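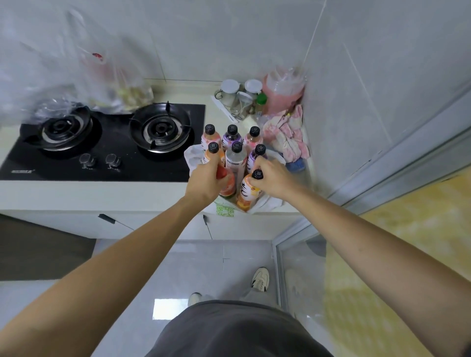
Bottle deposit in Stekville: how to return many bottles when the machine refuses some?

posted by plumlane in Moving and Settling In

Good evening to all. I moved to Stekville in June from a country where we have no deposit on bottles, so please excuse me if this was asked before. I searched the older topics but most of them are about glass.

My family drinks a lot of flavored drinks in the summer, and I keep all empty bottles on the balcony. Last month I brought two full bags to the machine at the Prado supermarket near the bus station. The machine took 21 bottles and refused the rest. Every time it showed only "Item not accepted" and pushed the bottle back to me. There were people waiting behind me, so I became nervous and took the refused ones home again.

I would like to understand these things:

Is it a problem if the bottle is a little bit crushed? My son likes to step on them.

Must the cap be on or off? My neighbor says off, the paper on the machine says nothing.

Some of the bottles I bought in Kaltena, when we visited my sister-in-law there. Do they belong to the same system?

And the paper slip that comes out of the machine – how long can I use it? I have one in my wallet from the first week and the ink is already becoming gray.

I do not want to throw the bottles in the normal trash, because I paid for them. Thank you for your patience with my English.

oldmill_road
74 posts

Hello and welcome to Stekville. I am also not from here, I came eleven years ago, and I made the same mistakes with the bottles, so I will try to answer in your order.

Crushed bottles. The machine must read the bar code and it also checks the shape. If the bottle is pressed flat, the code has folds in it and the machine cannot read it. A small dent is fine. When my bottles are crushed only a little, I blow air into them at home and then close the cap, and most of them are accepted afterward. For the ones that your son stepped on with full force I have no good advice. You can try the counter (see lower), but they are strict there also.

Caps. Leave them on. Your neighbor is thinking of the old rule, I believe, when the caps were collected separately in a box by the door. Now the cap goes with the bottle. It also keeps the last drops inside, and your bag will not become sticky. I carried juice bottles without caps on the bus one time and my shoes were glued to the floor before we came to the market square.

Label. You did not ask this, but it is maybe the most important. The label must be on the bottle, complete, with the bar code and the small deposit sign next to it. Bottles with a plastic sleeve around them are difficult when the sleeve turns or slides up. Push it back to its place before you put the bottle in. Also put it with the bottom first and slowly, and wait until the belt stops before you give the next one. I see many people who push three bottles quickly and then the machine gives all of them back.

Bottles from Kaltena. Here I must disappoint you. Kaltena has its own deposit and the sign is different: theirs is a circle, ours is an arrow with a bottle in it. The machine does not know their codes. Keep them in a separate bag until your next visit to the family, or put them in the plastics container and forget the money. I think this explains a good part of your refused bottles.

The slip. At Prado it is printed on the back side, with very small letters. The slip is good only in the same store where you returned the bottles, not in other Prado stores. The ink is a real problem, it goes away from heat and from sunlight. Do not keep it in the car. When mine became pale, the lady at the register typed in the number by hand, but the number was still readable. I would go this week with your old one.

About the counter: if the machine refuses a bottle that has our sign and a good label, you can ring the bell on the left side and somebody comes to look. They do this until 4 in the afternoon. After that time you must come again another day.

One more thing, about drinks where the deposit does not exist. Milk, and drinks with a lot of milk in them, have no deposit here. Syrup also not. I do not know the reason. You did not pay anything extra for them, so you lose nothing when you put them in the container. You can check it on the receipt from the store, the deposit stands in its own line under the price of the drink.

I hope this helps a little.

kettle1221

go to Bellora not Prado. machine is newer and never a line in the morning. Prado one is broken half of the time

marrowfield

I agree with most of what oldmill_road wrote, but I want to correct one point. The slip from Prado can be used in the small Prado on the hill also, because both have the same owner. I did it in spring without any problem. For the other ones it is true, they will send you back.

Bellora is good, yes, but be careful, their machine takes plastic and cans only. For glass you must walk around the building to the yard, and the gate there is closed at lunch.

For storing at home: rinse them with a little water before they go to the balcony. In August we had so many wasps that we could not open the door, and it was all from peach iced tea. I now use a box with a lid, and I go when the box is full, even if it is raining and I do not feel like it. A smaller load is also nicer for the people behind you in the line.

plumlane

Thank you very much to everybody! I looked in the bags tonight and yes, many have the circle from Kaltena. I separated them and my sister-in-law will laugh when I bring them back to her. The others I straightened and closed with the caps. The old slip I will use tomorrow morning, and then I will try Bellora with the rest.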